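Trekus Veltau Rice Cooker and Steamer Review

Posted Sunday, March 23, 2014

I bought the Veltau in January after the lid hinge went on my old cooker. It holds up to 12 cups of cooked rice, has a steaming tray that sits on top, and comes with a measuring cup, a paddle and a recipe booklet. The cord is short, so you will want it near a power point.

Plain white rice is what it does best. Two cups of jasmine came out separate and soft, with a thin crust on the bottom that lifted off with the paddle. Brown rice needs more water than the line on the bowl suggests. I add an extra half cup and leave it on warm for ten minutes after it clicks over.

The steaming tray is a good size. It takes two fillets of white fish with ginger and spring onion, or a whole head of broccoli cut up. Prawns cook quickly, so put them in near the end of the rice. Dumplings stick unless you line the tray with baking paper or a cabbage leaf.

I also used it for a coconut rice with lime and a barley soup. The coconut rice was very good. The soup bubbled up through the vent and left a starchy ring on the bench, and I would not make it in this again with the bowl more than half full.

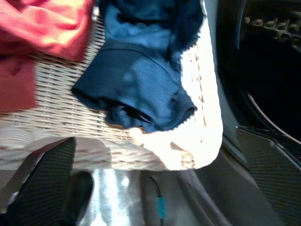
Navy knit and a red cloth over the wicker basket.

Cleaning is easy enough. The bowl has a non-stick coating and wipes out with a soft sponge. The inner lid does not come off, so you have to get in behind the seal with a cloth. Turmeric has coloured the paddle yellow and I don't expect it to come back.

I looked at the Gunn as well, which has a removable lid and a timer but a smaller tray. If you cook rice before work and want it ready at night, get that one. The Veltau has one switch and a warm light.

The recipe booklet is not much use. The pilaf is bland and the congee is far too thick, even after I doubled the stock.

Pros: good white rice, roomy tray, simple to use
Cons: short cord, fixed lid, poor booklet

Four stars out of five.

Reviewed by Ella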